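Reading Rooms and Community Learning | Grantee Reports

Home News Projects Reports Get Involved Contact

Search this site Enter keywords Go

Clillberg Women's Sewing and Reading Room: Progress Report to the Kyriakidis Fund

Submitted 2018-06-29 by Kyriaki Lambrakis, project lead

Dear Grigoris Zervas and colleagues,

What a few months we have had! When I last wrote, in February, we had the keys to the Surnari building, a kettle and a very long list. I'm happy to report that both halves of the project are now running, the evening reading group and the daytime sewing classes, and that people have started treating the place as theirs. They leave their glasses here. They argue over which window should be open. I take this as a good sign.

The sewing classes began first. We planned for one group and ended up with two, a beginners' class and a mending class, and the mending class has turned into the livelier of the pair. People bring in coats, school trousers, a favorite tablecloth with a burn in it (that one took three sessions and came out beautifully). Yakubu Ojo teaches both groups. He is patient with tension problems in a way I will never be, and he has written his own handout on zippers, which I'm told is already being photocopied by people who have never set foot in the building.

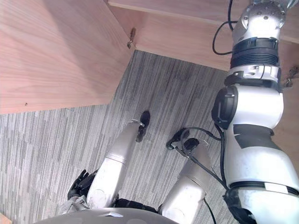 Can someone join the mending class without having done the beginners' class first? They can, as long as they are comfortable threading a needle and sewing a straight seam by hand, and Yakubu spends the first part of each session with anyone who is new.

The reading group got off to a slower start. We chose a long novel for the first round and that was my mistake. Most of the group had children to put to bed or early shifts, and by the second meeting half the chairs were taken by people who had read the opening chapter and were hoping I wouldn't ask. So we changed course. We now read short stories and poems aloud, together, in the room, and nobody has homework. The difference was immediate. One member who had barely spoken before read a whole story to us in her first language and then again in English, and we ran past closing time talking about it.

Struan Haldane has taken on the book lending side. Loans go out for three weeks, renewals are free, and there are no fines. Books in large print are asked for at almost every session - we would like to buy more of these in the next period, along with bilingual picture books for the parents who come with little ones.

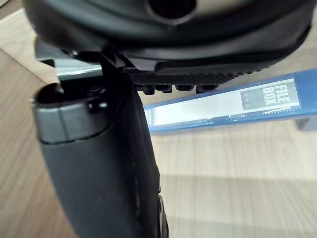

MONEY AND SUPPLIES

The grant for this period was $3,000 and we have stayed inside it. The larger part went on tutor fees and on servicing the sewing machines, which had been donated in very mixed condition. Thread and needles cost more than we had allowed for. Fabric cost a good deal less, thanks to a steady stream of remnants from people clearing out their cupboards. Lefteris Stamatopoulos keeps our accounts and will send the full breakdown with receipts under separate cover.

We did overspend on the tea line. I make no apology for this. The ten minutes in the middle of each class are when people swap phone numbers, find out about jobs and sort out rides home, and I would rather trim almost anything else. The room itself has been cheap to heat, even in the cold weeks, and the landlord
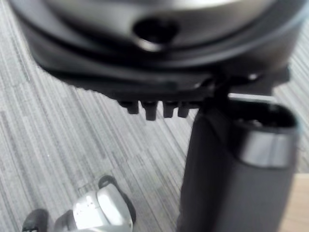

has agreed to hold the rent where it is until the end of the year. We are very glad of that, as it lets us plan the fall classes properly and confirm Yakubu's hours early.

Childcare is still our weak spot. We lost 2 beginners in the spring who simply had no one to leave the baby with, and both said they would come back if that changed. We have begun talking with the playgroup down the street to see if our hours could line up with theirs. It's early, but they were warm about it and we meet again soon.
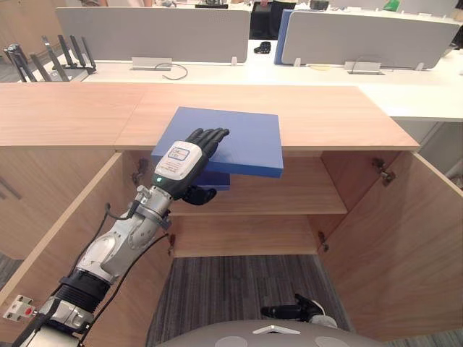
PLANS FOR THE NEXT PERIOD

- Open a third sewing group, in the evening, for people who work days.
- Put together a small printed collection of the reading group's favorite poems, with translations by members.
- Agree shared hours with the playgroup.
- Buy large print and bilingual books.
- Hold an open afternoon with 7 finished quilts on show, including one the mending class made from leftovers.

Please do come and visit. The kettle is nearly always on, and the quilters would love to show you what they are working on.

With warm thanks from all of us,
Kyriaki Lambrakis

Filed under: Women, Adult Learning, Small Grants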